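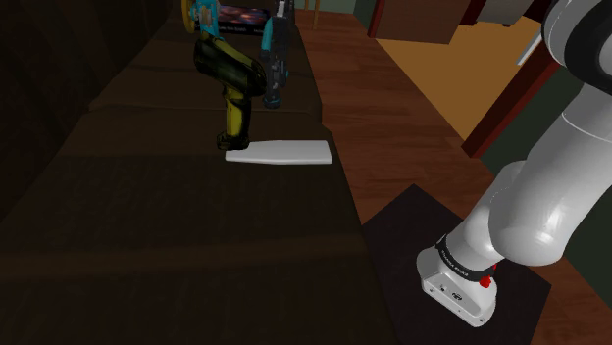 Weekend Helpers Wanted at the Dreria Repair Room

We have been mending things for our neighbors since March, and the line at the door on Saturday mornings has grown a good deal longer than our workbench — so we would dearly love a few more pairs of hands. Lamps, chairs, toasters, zippers, a music box once in a while; if somebody is fond of it, they will probably bring it in and tell you the whole story while you look for the screws.

You don't need a trade behind you. If you can sew on a button or change a plug, and you like people, please write to us. Arnel Talavera will sit beside you for your first few mornings and show you where everything lives (the labels on the drawers are old and not to be trusted).

Shifts run from 9 to noon, two Saturdays a month. It is unpaid, but we cover up to 7 dollars in bus fare each time, and lunch is on us. You must be 18 or over.

To apply, send a few lines about yourself to Fatima Mathebula at the front desk, or stop by any Tuesday after 4 p.m. and ask for her. The kettle is usually on.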